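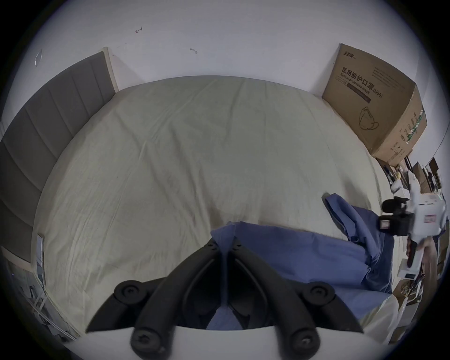 Athina Sarantis doesn't think the grippers wear out at all. They go out of adjustment, she says, and the people using them get blamed for it.

Her remark came after Poltska posted new upkeep notes on 16th October for its hand-held two-finger gripper, the tool its crews carry through bedrooms and laundries to record how clothes and bedding get picked up. The recordings are meant to teach a folding machine called Brerkidano. Whether they do is another matter, and the notes don't go into it.

What they do cover is screws. Each finger turns on a capped joint, and the screws set into those caps are to be checked every 3,000 closes. Snug is enough. Over-tighten them and the finger drags, and a dragging finger on soft cloth gives a recording that looks fine and is worth very little. The notes list 113 sessions pulled for that fault since April – a large pile of somebody's afternoons.

Lint is the other trouble. It packs in behind the inner links, and crews are told to brush it out after every garment session and never to use oil, which ends up on the sheets and then back in the joint.

There is also a new check before recording starts. The operator closes the fingers on a folded cloth 3 times and compares the gap on the screen with the gap at the tips. If they differ by more than 2 millimetres, the tool goes back to the bench.

Venex, which services the grippers, says the routine takes a few minutes. Crews may want to time that themselves. Earlier notes made the same promise and left out the part where the caps have to come off.

Poltska hasn't said who pays for repeat sessions. It also hasn't said why the screws back out in the first place – a dab of thread locker would be the obvious thing to try, and it isn't mentioned anywhere.

Filed under: Robots & Automation, Maintenance

Recent items
Politis delays its second folding cell
Brush or compressed air? Cleaning small joints
Spare finger prices go up again

Home | News | Workshop | Letters | Contact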